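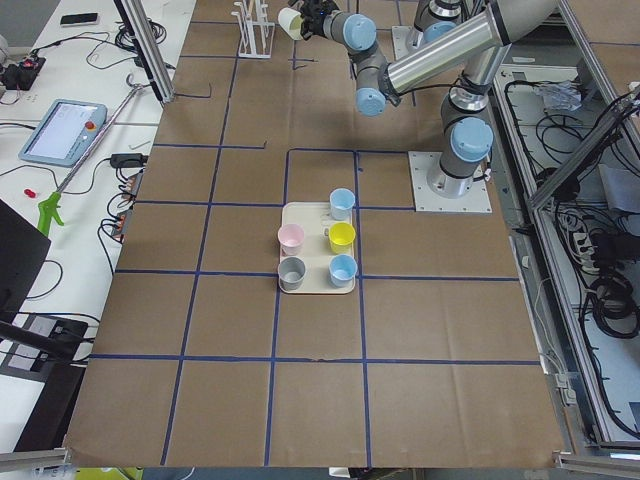
Burgi Hofstetter wrote in to ask whether we deliver to the top of Burutgate, given that the last tea firm she tried left her parcel at the bottom of the hill with a note wishing her luck. We do. Her other questions come up often enough to be answered for everyone.

What does delivery cost?
£2 in Stedholm, free if you spend over £20. Dearer elsewhere, and the basket will tell you before you pay.

How much tea is in a bag?
The small bag is 200 g and the large is 700 g. There is no medium. We tried one in May and it sold to Benedikt Tanner, who sent it back.

Can I return tea I have opened?
No. If it arrived stale or it's the wrong blend, write to us and we'll replace it. If you simply don't like it, give it to a relative.

Is the Setero blend smoky?
Very. Customers either reorder it monthly or ask what they did to offend us.

How long should I brew it?
Four minutes for black, two for green. Edeltraud Marti does the blending and leaves hers in until lunch — please don't copy her.

Do you sell decaf?
One kind, under Black Teas. It sells better than we expected and we are trying to be gracious.

Can I collect my order?
Yes, from the side door, mornings only. Ring twice, as the first one tends to be ignored.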